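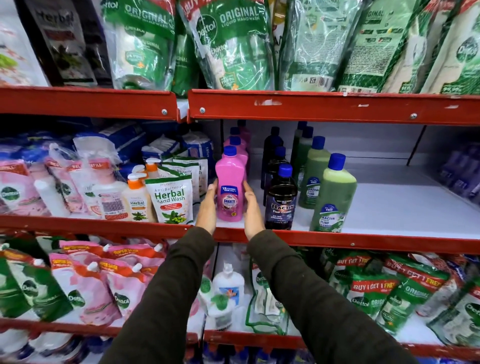 Alby wrote under my first draft of this entry that a robot can't really "drop" a bottle if it never had hold of it, and wanted the title changed. Fair point, so I did. The thing now goes by **lost-hold fault**, though plenty of people still say drop fault and I do too when I'm tired.

A lost-hold fault is what you get when a shelf-picking robot thinks it's holding an item and it isn't, or it's holding it so badly that the item goes the moment the arm moves. It's mostly talked about in store work, with two-handed picking of tall, narrow bottles out of a row of the same thing. Floor cleaner is the classic (I've mopped up enough of it!).

Background

I first ran into the name in the Nallska trials, where we had a two-handed picker working household goods: floor cleaners, hand wash, refill pouches, all of it on the same rack. Pouches sag and slide, but they mostly land on something soft, like another pouch. A full bottle with a screw cap goes straight down and then you've got a slick floor and people walking on it.

Causes

The one everybody looks for first is squeeze force, and it's usually fine. What bit us at Nallska was height. If one palm presses a bit higher than the other, the bottle tips as it lifts, the base catches the shelf rail, and out it goes. The bottle behind can also lean forward and push. Shrink-wrap and glossy labels don't help either, and a half-full bottle sloshes, which throws the balance off just when the arms start to turn.

Then there's the quiet version. The hands close, the sensors feel pressure, and the pressure is coming from the neighboring bottle. The robot backs out quite happily with nothing.

The July run

Our worst stretch was in July. Out of 900 picks we logged 53 lost holds, and 9 of those ended on the floor. One cap cracked, and the robot rolled through the puddle before its stop kicked in, eight seconds later. Eight seconds is forever in a store aisle. The Drulham write-up files that part as a separate safety event and I agree with them, even if it made our page look worse.

Fixes

Ross is the check most folks use now: a short lift, a pause, a second look, and only then the pull. It's slow (I grumbled about it for weeks) but it catches the empty-hands kind really well. We also tied the wheels to the grip signal, so a lost hold stops the base right away. Tipping is still a problem on deep shelves, and I haven't seen a fix I'd trust yet.

14 comments · 37 shares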